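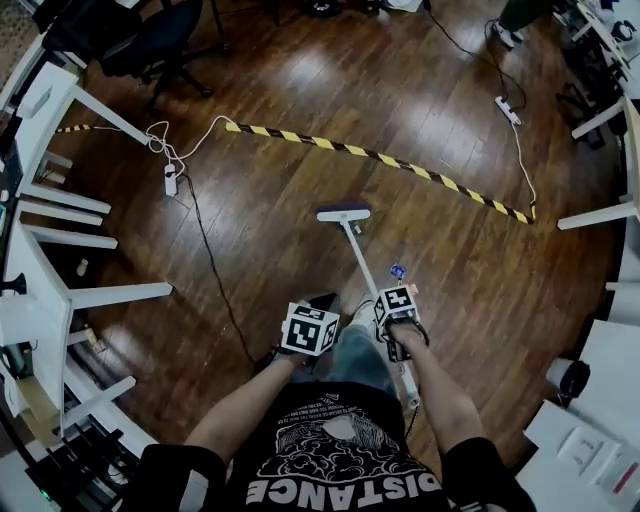 Teaching the sweep

The tools look like something between a barbecue implement and a piece of survey kit. Each is held in one fist, is held at arm's length, and carries a white cube on top, printed with black-and-white square patterns. The operator wears no suit and pulls on no gloves. At Janton, where floor cleaning has occupied the demonstration team since February, the working day consists largely of one person sweeping while a computer records where the hands went.

The firm's interest is in long-handled tools. Picking up a mug is a solved exercise, or near enough that customers no longer ask to see it. A broom is harder. The part that does the work is far from the part being held, so a small error at the wrist becomes a large one at the bristles. The handle can turn in the grip. The head catches, drags and lifts, and a person corrects for all of it without thinking.

"People sweep with their elbows and their hips," says Parvathi Arumugam, who runs the demonstration work. "The arm we are training has no hips. So part of the job is learning to sweep in a way that the machine could copy, and then not drifting back into your own habits by mid-afternoon."

What the cubes are for

Each face of a marker cube has its own pattern. When a camera sees a face, software identifies it from the arrangement of cells, finds the corners, and works out the position and tilt of the cube from their known spacing. The cube is fixed rigidly to the tool, so a simple offset gives the position of the fingertips.

A flat marker would do the same job until the wrist rolled over. With a cube, one face or another usually stays in view, and two visible faces give a steadier estimate than one. The difference matters most in rotation. A single square seen nearly head-on can be read as leaning slightly towards the camera or slightly away from it, and the software may flip between the two answers from one sample to the next. A second face settles the argument.

Janton calls its tracking software Morkov. It runs after the session, not during it, and its main output is a pair of paths, one per hand, with the opening of each gripper recorded alongside. Stretches in which a cube was hidden are flagged. Short ones are filled by interpolation. Long ones cause the whole demonstration to be thrown out.

By hand or by wire

The alternative is remote control, and Janton uses that as well. Its older rig, Acharya, has a pair of small leader arms on a bench. The operator moves these and a full-sized pair follows a few metres away. The recorded movements are ones the robot has already made, so there is no question of whether it can make them.

The drawback is pace. Operators on the leader arms work slowly and look stiff. They cannot feel the floor through the broom, and tend to press too hard or skim over the surface. A stroke that takes a moment with the hand-held grippers becomes a cautious, segmented movement with a pause at each end. A robot trained on it will reproduce the pauses.

With the hand-held tools the operator feels the load directly. The cost appears later, when the paths are checked against the arm's reach and joint limits. In the first batch of 2,000 sweeping demonstrations, 413 asked the robot for a posture it could not hold. Most of the failures came at the far end of the stroke, where a person simply leans.

Those 413 were kept for a time in the hope that they could be shifted or scaled to fit. Arumugam eventually had them removed. Scaling a stroke moves the broom head off the line it was meant to follow, and the resulting data taught the arm to sweep beside the dirt.

The second hand

Sweeping with two grippers raises a question that the team did not expect to spend much time on, namely what the free hand should be doing. Some operators kept both on the handle. Others held it with the right and let the left hover. The hovering hand was recorded as faithfully as the working one, and an early model learned to wave its left arm in time with the broom.

The present instruction sheet allows either method but requires the operator to choose one before starting. A hand that is not holding anything stays open, in front of the body, and as still as is comfortable. Changes of grip are made with the broom head resting on the floor.

There are 16 people trained to give demonstrations. Their strokes differ in length and speed, and the team has stopped trying to make them uniform. A model trained on one person's sweeping did well until the broom was handed to it at a different angle. Mixed data produced untidier motion and fewer outright failures.

Makon, the arm for which all this is intended, now completes a short sweep from a fixed standing position. It has been given 704 trials on bare boards. It is weakest when it has to turn the head to follow an edge, and the next block of recording will consist of little else, with a session booked for Saturday.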